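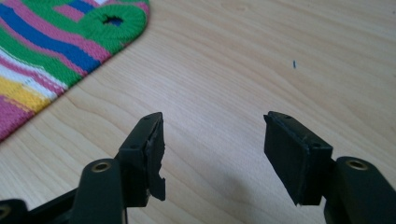

Zunex support wrote back at half past nine to say that pad wear is "a normal consumable outcome" and would we like a quote for spares. We would not, yet.

October, morning. Notebook entry, bench 2.

Trial of the Zunex hand-held gripper kit, continued. Left fingertip has a torn pad edge, ragged all down the inner side with a proper notch near the bottom. Right one looks intact, smooth face, rim still on it. Same kit, same hands, same jobs, so I have no theory I'd put money on. Candidates are a bad bond on the left pad or my habit of leading with the left jaw.

Log stands at 766 grasps. The Zunex leaflet promises "extended life" and declines to say extended from what.

Knitted stuff remains the hard case. A jagged edge and a loose stitch were made for each other, so no more knitwear on this pair until the left tip is swapped. Rigid parts can carry on.

Prices, for whoever signs things off: spare fingertips are 178 a set from Zunex, delivery 5 weeks. Dranditz do a softer pad that is said to fit. Their drawing disagrees with ours on the screw spacing, and both drawings are marked final.

Fakudix offered the whole thing as a service, with replacement tips included and a monthly call to discuss our "gripping journey". Asked for the price without the call. No answer so far.

To do:
- measure both pads, write it down this time
- ask Potgieter if they can mould a pair in the harder rubber
- keep the torn bits in a bag, labelled

Verdict on the kit so far: good hand feel, decent jaws, pads from a different and cheaper universe - would still rather have it than the last one.

Posted from the workshop notebook, October
Last updated: October, 16:40
Contact the bench | © Workshop notes | Back to top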